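Course 190, Grooming Tools and Sanitation
Handout for Unit 3: Combs
Instructor: Radka Stojanovska, Room 19

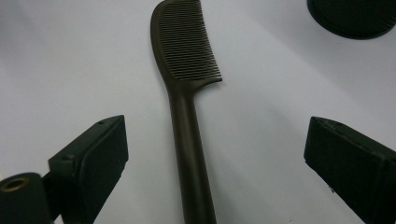
## Parts of a handled comb

Learn these terms before the practical. You will be asked to use them when you fill in the tool sheet.

- **Spine.** The solid edge opposite the teeth. It may be straight or curved. The comb shown has a curved one.
- **Teeth.** Fine teeth sit close together and give more control over small sections. Coarse teeth have wider gaps and pull less on thick or tangled hair.
- **Shoulder.** The place where the toothed section ends and the handle begins. On many plastic combs the body widens a little at this point.
- **Handle.** Round handles turn easily between the fingers. Flat handles stay put but are harder to roll when you change the angle.

A handled comb is not the same as a tail comb. A tail comb ends in a thin point used for parting and sectioning. A full handle is for grip and is too thick to draw a clean part.

## Choosing tooth spacing

| Hair | Start with | Finish with |
|---|---|---|
| Fine, straight | Medium | Fine |
| Thick, straight | Wide | Medium |
| Wavy | Wide | Medium or wide |
| Tightly curled | Wide, on damp hair | Wide |

Do not start with a fine comb on tangled hair of any type. Work from the ends upward in short strokes and hold the section above the tangle so the pull does not reach the scalp.

## Holding the comb

1. Rest the handle across the fingers, with the thumb on the spine side near the shoulder.
2. Keep the wrist loose. If your forearm gets tired, you are gripping too hard.
3. Enter the hair with the teeth at a low angle and straighten up as you draw down.
4. Stop when you feel resistance. Take the comb out and go in again lower down.

## Cleaning

Plastic combs are washed between clients, every time.

1. Remove loose hair by hand or with a cleaning brush.
2. Wash in warm water with detergent. Brush along the teeth on both sides, and get into the corner at the shoulder, where residue collects.
3. Rinse and shake off the water.
4. Immerse fully in disinfectant, handle included. Follow the time on the product label.
5. Rinse again, dry with a clean towel, and store in the covered tray.

Check for bent, cracked, or missing teeth while drying. A damaged tooth can scratch the scalp. Damaged combs go in the bin by the door and are written down on the tool sheet.

## Before the next class

Read the Unit 3 pages in the Trallix workbook and bring one handled comb and one wide-tooth comb. Students at the Cletgate site hand their tool sheets to Hüsnü Yazıcı. Everyone else uses the tray in Room 19.

Practice the hold at home on a mannequin head if you have one.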